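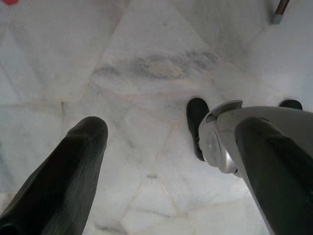 Plevport's old market hall opens again this week, and I got to wander through it before the crowds do
October 6, 2026

If you've been driving past the market hall on your way to work and wondering when the fence was coming down, I have good news. It's down! The doors open to the public on Saturday at nine, and I spent a very happy couple of hours in there this morning with a notebook and a cinnamon bun.

The hall has been shut since February of last year, when the roof over the fish counters finally gave up and the city decided to do the whole building while it was at it. Trinon, the builder that did the library steps, got the job. They've kept the iron columns and the big clock (still four minutes slow, which I find comforting) and replaced pretty much everything over your head. It's so much brighter now. I had honestly forgotten there were windows up there, under all that pigeon netting.

There are 40 stalls, a few less than before, and the aisles are wider, so two strollers can get past each other without anybody having to back up into the cheese. Most of the names on the signs will be familiar. The pickle stand is back in its corner by the east door, and so are both of the flower sellers, still side by side and still, as far as I could tell, not speaking. The knife sharpener has moved upstairs, which I'm not sure about, but he says the light's better.

The new arrival everyone will be talking about is Flovden, the bakery from across the river. They've taken the double stall in the middle and they'll be baking on the spot from six every morning. The bun was theirs. I'd meant to save half of it for home and that didn't happen.

Stone is the big theme of the redesign, and people already have opinions. I like it, mostly. I do wonder how it'll look after the first slushy week of winter, and I asked, and was told it gets mopped twice a day and I shouldn't worry. We'll see!
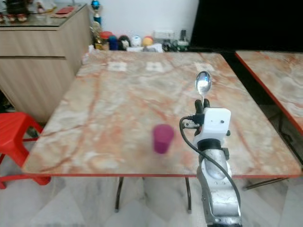
Lunch is the other thing that's changed. The old snack bar is gone (I know, I know, I'll miss the grilled cheese too) and in its place is a sit-down soup kitchen called Srour, with 14 soups on rotation and two on the board each day. Saturday's pair is red lentil and a chicken and rice one with plenty of lemon. A small bowl comes with bread, and you can take the bread home if you don't finish it. They plan to stay open until seven on weekdays, an hour after the stalls close, so you could make it there after work if you don't dawdle.

Parking, because I know I'll get emails: the lot behind the hall is free for the first two hours, and after that you pay at the machine by the bus shelter. The machine takes cards now. The bike racks have moved around to the canal side, and the number 2 bus stops right out front again starting Saturday, so you can forget about the temporary stop up the hill.

There's no ribbon cutting and no speeches. The school band is playing at ten, weather permitting, and if it rains they'll squeeze in next to the potatoes. Regular hours are eight to six, Tuesday through Saturday, with the late start this Saturday only. The upstairs restrooms won't be ready until the end of the month, so use the ones by the west door.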